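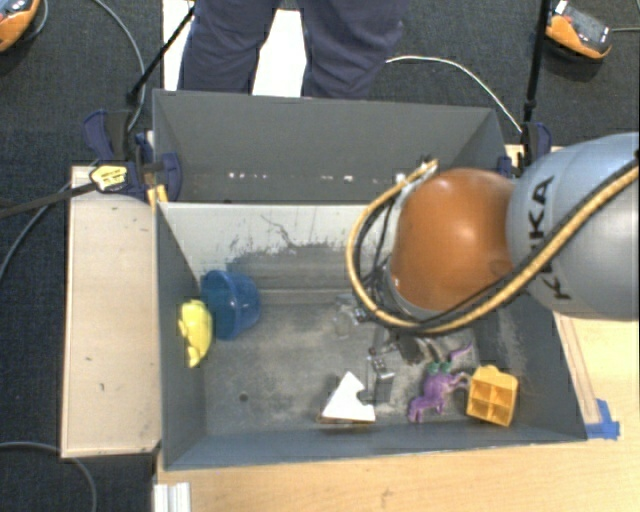 Frequently asked questions about staying at the Lerstead retreat house

We get a good many letters and emails in the weeks before each retreat, and a lot of them ask the same things, so we have gathered our answers on one page. If yours isn't among them, do please write. We would much sooner answer a question beforehand than have you fretting about it on the train!

Do I have to be a Buddhist?

No, and a fair share of the people who come would not call themselves one. We have had churchgoers, Quakers, people brought up in no faith at all and people who are still making up their minds (some of them after many years of coming here). The teaching is given from a Buddhist point of view and we don't water it down, but you won't be asked to believe anything, sign anything or take any vows. There is some bowing and chanting at the start and end of the day. Join in if you like, or sit quietly while it goes on.

I have never meditated. Will I be out of my depth?

Not on the Giraldo weekend, which was set up for people just starting out. The sittings are kept to 20 minutes, with a short talk first and plenty of time afterwards to say that your knees hurt or that you spent the whole while thinking about lunch, as we all do. The sittings on the Wodine week are 40 minutes each and there are more of them in the day, so for that one we ask that you have been on a retreat before, here or elsewhere. If you are unsure which would suit you, tell us a little about what you have been doing at home and we'll give you our honest opinion.

Why two names?

People do wonder. Giraldo and Wodine are simply the names of the two rooms where the retreats were first held, and they stuck.

How much silence is there?

On the weekend, silence runs from the last sitting at night until after breakfast. On the week it is kept all day, apart from the question hour and your private meeting with the teacher. Please don't be alarmed by this. Most people find the first day odd and rather long, and by the third they are sorry at the thought of talking again. If something is wrong, if you are ill or upset or the shower won't run hot, of course you may speak. Find one of us, or leave a note on the board by the kitchen door and we will come and find you.

Can I bring books, or my telephone?

We ask you to leave the telephone switched off in your room or, better, in your car. The house number can be given to family for emergencies and there is always someone near it. As for books, bring one if you must, but try not to open it. A notebook is fine on the weekend. On the week, the teacher prefers that people don't write, for the mind is very good at turning a quiet afternoon into an essay.

I can't sit cross-legged.

Nor can several of us. There are chairs, kneeling stools, benches and a great heap of cushions, and you can change from one to another between sittings as often as you please. If you need to lie down because of your back, take a mat at the side of the hall. Nothing is gained by sitting in pain to look the part.

What is the food like?

Vegetarian, plain and plentiful. There is porridge at breakfast, a cooked meal in the middle of the day and soup with bread in the evening. We can manage without dairy, wheat or nuts if you let us know when you book, but please don't leave it until you arrive, as the shopping will have been done by then and the nearest proper shop is in Trorolstead.

Will I be expected to work?

Yes, a little. Everybody has a job for part of each morning, such as chopping vegetables, sweeping or seeing to the garden paths. We think of it as part of the practice and people often say it was the part that did them most good, though if your health makes it difficult just say so on the form.

What does it cost?

The Wodine week is 525 pounds, which covers your room, all meals and bedding. The teaching itself is given freely, as has long been the custom, and there is a bowl in the hall on the last day for anyone who would like to give something towards the teacher's keep. We have a small fund for those who can't afford the full price. Please ask, it is what the fund is there for.

I am going through a hard time. Should I come?

It depends, and we would like to talk to you first. Long silence can bring up grief or worry quite strongly, and there are times when a walk with a friend is kinder. If you are under a doctor for your nerves or low spirits, mention it on the form. It won't be passed round, and it doesn't mean we will say no.

How do I get to you?

There is a bus from Trorolstead which stops at the end of our lane, and from there it is a walk of 2 miles, uphill for the last part. Tell us your bus and we will meet you if we can. Drivers should go slowly past the farm.

Page last changed 13 Aug 2011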